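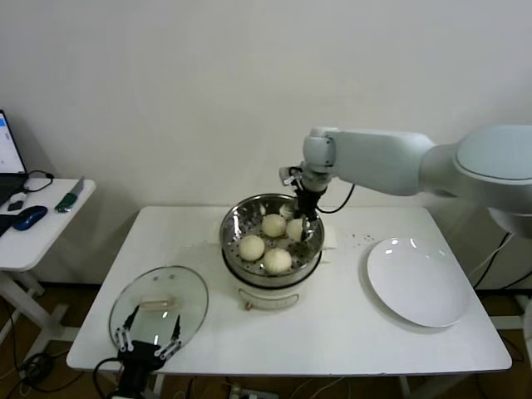 Fig. 5. Steamed buns in the perforated basket.

Home | Products | Manuals | Spare Parts | Where to Buy

Bekus Drulmont Electric Steamer
User Manual, Section 6: Steaming Buns, Dumplings and Filled Doughs
Bekus Product Documentation, revised March

Read Section 2 (Safety) before you use the steamer for the first time. This section covers yeasted buns, fresh and frozen dumplings, and filled doughs made at home. For rice, eggs and vegetables, see the cooking chart at the back of the manual.

6.1 Before you start

Place the steamer on a flat, dry surface that can take heat. Keep the area over the lid clear. Steam will mark painted cabinets and can loosen the edging on shelves, so do not run the steamer under a wall unit.

Wash the basket and lid in warm water with dish soap and rinse well. Wipe the inside of the pot with a damp cloth. Do not put the pot in the dishwasher or under a running faucet.

Cut baking parchment into squares a little wider than the base of each bun. Parchment sold for air fryers, with holes already punched, also works. Waxed paper does not hold up in steam.

CAUTION: Unplug the steamer before you fill, empty, move or wipe it.

6.2 Filling the pot

1. Lift out the basket and set it aside.
2. Pour cold water into the pot up to the MAX line. For a short batch of dumplings the middle line is enough.
3. Check that the outside of the pot and the plug are dry.
4. Set the basket back in the pot and press down lightly on both sides until it sits level.

The water must stay below the bottom of the basket. If it touches the holes, boiling water will splash up and the undersides of the buns will turn gummy. Pour a little out and check again.

NOTE: In hard-water areas, use filtered water. It cuts down on scale and on the white spots that form on the lid.

6.3 Preparing the dough

The times in this manual are for plain wheat dough raised with yeast. Dough raised with baking powder alone cooks faster and should be checked early.

1. Shape the buns and pinch filled ones firmly closed. Put the seam underneath unless the recipe calls for a pleated top.
2. Set each bun on its own square of parchment.
3. Cover with a dry, light cloth and leave to rise in a warm spot away from drafts.
4. Press the side of one bun gently with a fingertip. If the dent fills in slowly, the dough is ready. If it springs back at once, leave it longer. If it stays as it is, the dough has gone too far and the buns may wrinkle.

Rising time depends on the room. In winter it can take twice as long as the recipe states. A closed oven with only the light on is a good place for the tray. Do not use the steamer on Warm for raising dough, as the basket gets too hot at the bottom.

6.4 Loading the basket

Leave space between the buns and between the buns and the rim. They will grow in the steam, and buns that touch will tear when pulled apart. If your dough makes more than fits, steam in two batches and keep the second batch in the refrigerator, covered, until the first is nearly done.

Do not cover all of the holes. Steam has to rise between the pieces. One large sheet of parchment across the whole basket will block it, and the buns in the middle will be heavy and damp.

Dumplings can sit closer together than buns, but they should not overlap. Cabbage leaves or thin slices of carrot can be used under dumplings in place of parchment.

6.5 Steaming from a cold start

Use this method for yeasted buns. The dough gets a last short rise as the water heats, which gives a more even surface.

1. Load the basket and put on the lid.
2. Plug in the steamer and turn the dial to High.
3. Wait until steam comes steadily from the vent. Start timing from this point.
4. When the time is up, turn the dial to Off. Leave the lid closed.
5. Wait 5 minutes.
6. Tilt the lid away from you and let the steam out at the back. Then lift it off.

Step 5 matters most for plain white buns. A sudden drop in temperature makes them collapse, and they will not recover if steamed again.

WARNING: Steam burns. Keep your face and arms away from the vent and from the edge of the lid. Use dry oven mitts. A wet mitt passes heat straight to the hand.

6.6 Steaming from a hot start

Use this method for dumplings, for frozen items, and for dough raised with baking powder.

1. Fill the pot and bring the water to a boil on High with the basket out and the lid on.
2. Turn the dial to Off and unplug the steamer.
3. Load the basket on the counter, then lower it into the pot using mitts.
4. Put on the lid, plug in, and turn the dial to High.
5. Start timing when steam comes steadily from the vent.

Do not load the basket piece by piece over boiling water.

Frozen buns and dumplings go in straight from the freezer. Follow the time on the package if there is one. Frozen buns with a meat filling must be hot all the way through before they are eaten. Check the center with a food thermometer, or cut one open.

6.7 Times

Small plain buns: 10 minutes
Large plain buns: 14 minutes
Filled buns, cooked filling: 14 minutes
Filled buns, raw meat filling: 18 minutes
Fresh dumplings, vegetable: 6 minutes
Fresh dumplings, raw meat: 10 minutes
Reheating cooked buns from the refrigerator: 5 minutes

These are starting points. Thick dough, a full basket and a cold kitchen all add time. Write down what worked and use it for the next batch.

At high altitude, water boils at a lower temperature and steaming takes longer. Add 2 minutes to each time above, check one piece, and continue if needed.

6.8 Adding water during cooking

The steamer shuts off when the pot runs dry. The indicator light blinks and the heater stays off until the unit has cooled. This does no harm if it happens once in a while, but repeated dry running shortens the life of the heater.

For long sessions, check the water between batches. To add water, turn the dial to Off, unplug the steamer, take off the lid, lift the basket out with mitts and pour hot tap water slowly down the inside of the pot. Cold water will stop the boil and the next batch will need longer.

6.9 Drips from the lid

Water collects on the underside of the lid and falls back on the food. It leaves shiny yellow patches on plain buns. To reduce this, wrap the lid in a thin cotton cloth and tie the corners together on top, well clear of the vent and the dial. Never cover the vent.

6.10 After use

1. Turn the dial to Off and unplug the steamer.
2. Let it cool with the lid off.
3. Lift out the basket and pour the water away.
4. Wash the basket and lid. A soft brush clears dough from the holes. Do not use steel wool.
5. Wipe the pot dry inside and leave the lid off until the next day before storing.

If scale builds up on the bottom of the pot, pour in enough white vinegar to cover it, leave for an hour with the steamer unplugged, then empty and rinse by wiping with a wet cloth. Do not boil the vinegar.

6.11 Common problems

Buns are wrinkled or flat on top. The dough rose too long, or the lid was opened too soon. Shorten the rise and keep to the waiting time in 6.5.

Buns are dense. The dough did not rise enough, the yeast was old, or too many holes were covered.

Buns are wet underneath. There is too much water in the pot, or the buns were left in the basket after cooking. Move them to a wire rack once the lid is off.

Filling leaks. The seam was not closed or the filling was too wet. Chill the filling before shaping.

Steam escapes around the basket. The basket is not level. Turn off and unplug the steamer, let it cool, and seat the basket again as in 6.2.

Steamer does not heat. Check the outlet with another appliance. If the light is blinking, let the unit cool and add water. If it still does not heat, stop using it and contact a service center.

6.12 Spare parts for this section

Replacement basket: part 847. Lids and lid knobs are listed in the parts section. Baskets from the older Dritulov model look similar but sit lower in the pot and must not be used. The Cheng stacking ring fits, but add time for the upper tier and swap the tiers halfway through.

Continue to Section 7: Rice and Grains

Contact Bekus Customer Service | Warranty | Copyright Bekus. All rights reserved. | Back to top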